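Murnel Hospitality Training > Service Guides > Beverages > Pouring Bottled Water

Pouring Bottled Water at the Table

Last updated 3/5/21

Purpose of this guide

Bottled water is served at nearly every meeting, luncheon, and reception held at Murnel. This guide sets out the standard method for opening a small plastic bottle and pouring it into a drinking glass. It applies to all front-of-house staff and to trainees in their first rotation. Pouring from a glass carafe or a large-format bottle is covered in the Rebelo Room service guide.

Trainees are expected to practice the method at a plain table before serving guests. Supervisors may sign the practice record once a trainee has completed two consecutive pours without spilling.

What you will need

- One small bottle of still water, sealed
- One clear drinking glass with a stable base
- A folded service cloth
- A clean, level table

Linens are not used during practice. Drops are easier to find on a bare surface, and the table can be wiped between attempts.

Preparing the glass

Hold the glass up to the light and check it for chips, lipstick, and water spots. Run your eye along the entire rim. A chipped glass must be removed from service and placed in the marked bin in the pantry, never returned to the rack. A spotted glass may be polished with a dry, lint-free cloth.

Handle the glass by its lower half. Fingers should not touch the rim or enter the bowl at any time, including when clearing. Trainees who have worked in casual settings often carry glasses by the rim out of habit, and supervisors should correct this on the first day.

Glasses taken directly from the dishwasher should be left to reach room temperature before they are filled with chilled water.

Preparing the bottle

Check the date on the bottle and confirm that the seal is unbroken. Wipe the outside if it has been stored on ice. Condensation makes thin plastic difficult to hold and will leave rings on the table.

Take the glass in one hand and the bottle in the other. The bottle is held around the middle, over the label, where the plastic is best supported. Keep it upright until you are ready to open it.
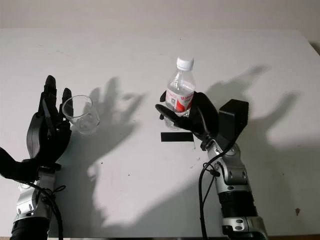
Grip pressure deserves particular attention. Small bottles are made of light plastic, and a full bottle that is squeezed as the cap comes off will push water over the neck. Hold the bottle firmly enough to keep it from turning, and no more. If you are unsure how much pressure is needed, practice with a closed bottle first.

To open the bottle, set the glass down on the table. Steady the bottle with one hand and turn the cap counterclockwise with the other until the seal breaks. Remove the cap completely and place it in your apron pocket or on the service tray. Caps are not left on the guest's table.

Pouring

Pour with whichever hand you control best. Ms. Tamara Matei, who supervises the practice sessions, asks that left-handed trainees use their left hand from the start and not attempt to copy a right-handed instructor.

1. Place the glass on the table within easy reach. Rest the fingers of your free hand lightly beside it so that it cannot slide. During service, the glass remains at the upper right of the guest's setting.

2. Move your pouring hand back toward the base of the bottle. This gives better control of the angle as the bottle empties.

3. Bring the neck of the bottle over the opening of the glass before tipping. The neck should be inside the line of the rim. It should not rest on the rim or knock against it.

4. Tip the bottle slowly until the water begins to run. Aim for the inside wall of the glass. Water poured straight to the bottom from a height will splash, and the sound carries in a quiet meeting room.
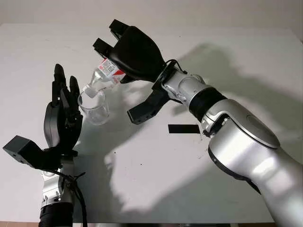
5. Keep the stream thin and even. If the bottle begins to gulp, the angle is too steep. Bring the base down slightly and let air return through the neck.

6. Stop when the glass is three-quarters full. Do not empty the bottle into the glass to avoid leaving a small amount behind.

7. Raise the neck and give the bottle a slight turn as you do so. The turn catches the last drop on the lip. Touch the neck with the folded cloth before moving the bottle away.

8. Replace the cap if water remains, and set the bottle to the right of the glass with the label facing the guest.

Common errors

Splashing on the table. The bottle was tipped before the neck was over the glass, or it was tipped too quickly. Repeat steps 3 and 4 at half speed.

Glass tips or slides. The bottle has touched the rim, or the table is wet underneath. Dry the table and the base of the glass.

Bottle buckles in the hand. The grip is too tight for the amount of water left. An open bottle gives way more easily as it empties, so relax the fingers toward the end of the pour.

Drips down the label. The turn in step 7 was left out. Wipe the bottle before it is set down.

After practice

Water used in practice is not served. It may be used for the plants in the Bemano corridor. Recap empty bottles and place them in the recycling container, wash and rack the glasses, and wipe the table dry. Enter each session in the practice record with your name and your supervisor's initials.

Questions about this guide should be directed to Aníbal Esteves, Beverage Service. Requests for additional practice time go to Janaína Dantas at the training desk.

Contact Us | © Murnel Hospitality Training | Back to top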